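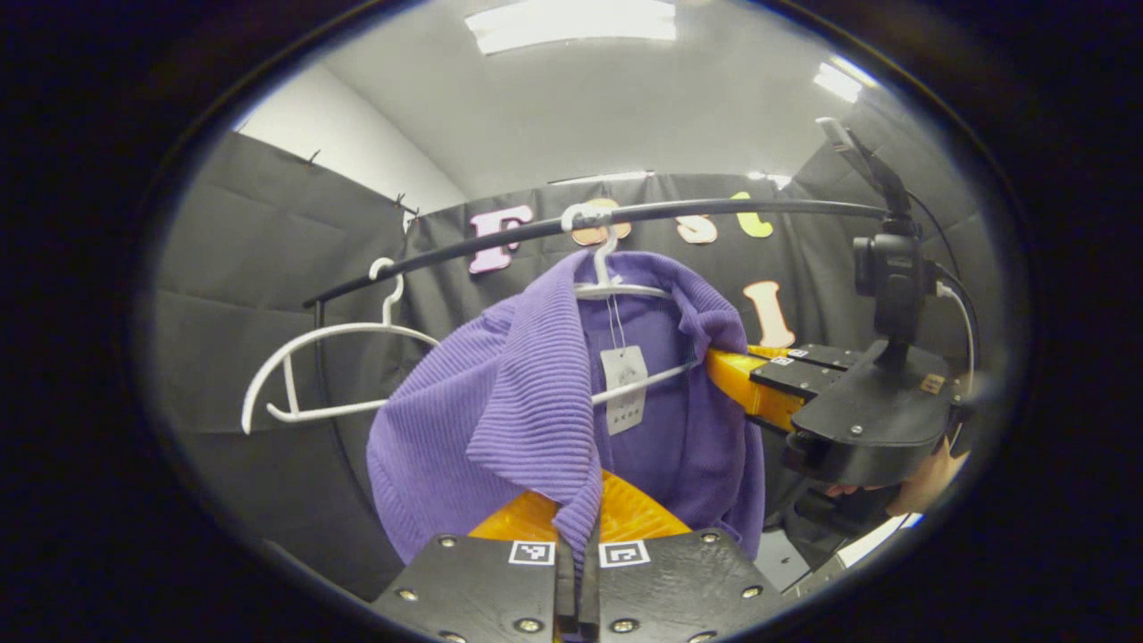
Chapter 4
Comparing Two Grippers on Soft Goods

After reading this chapter, you should be able to prepare a fair comparison between two gripper designs, choose test objects which show the difference between them, and write the result so that another laboratory can repeat it.

4.1 Why cloth is a difficult test

In Chapter 3 we compared grippers on rigid objects. A wooden block has the same shape before the grasp and during the grasp, so it was enough to measure the position error and the closing force. A garment does not give us this comfort. When one finger touches a sleeve, the whole garment may turn on its hanger, and the point we wanted to hold has moved away. The same finger pads that hold a block very well can slide on a knit, or they can catch a thread and pull it.

For this reason many students choose the wrong gripper at first. They look at the maximum force in the data sheet and take the larger number. With cloth, the shape of the fingertip and the friction of the pad usually decide more than the force.

4.2 The case used in this chapter

We will follow a small study made by Rosaire Pelletier at the Bivavville teaching laboratory. She had 2 designs of hand-held gripper to compare. The Grinora has narrow fingers which meet in a point. The Stöckli has a wide jaw with a soft pad. In each trial the operator takes a garment by its edge, frees it from the hanger, and lays it on a table. Every design was used for 40 trials, with the same operators and the same garments, and the order of the garments was changed by drawing cards.

Pelletier first wanted to record only success or failure. After a short pilot in January she added the time to the first stable hold and the number of regrasps. This was a good decision. Both designs finished most of the trials, and the success rate alone could hardly separate them. The regrasps did: on ribbed knits, the wide jaw often took two layers of cloth when the operator wanted one.

4.3 Terms

Stable hold: the cloth does not slip in the jaw while the gripper is lifted slowly.

Regrasp: the jaw opens fully and closes again on the same garment.

Layer error: the jaw holds more layers than the task asks for. In Bornetti's notation, which we use in the tables, it is written as L.

Before you continue to Section 4.4, write down which of these three you expect to depend most on the operator. We will need your answer when we discuss training effects.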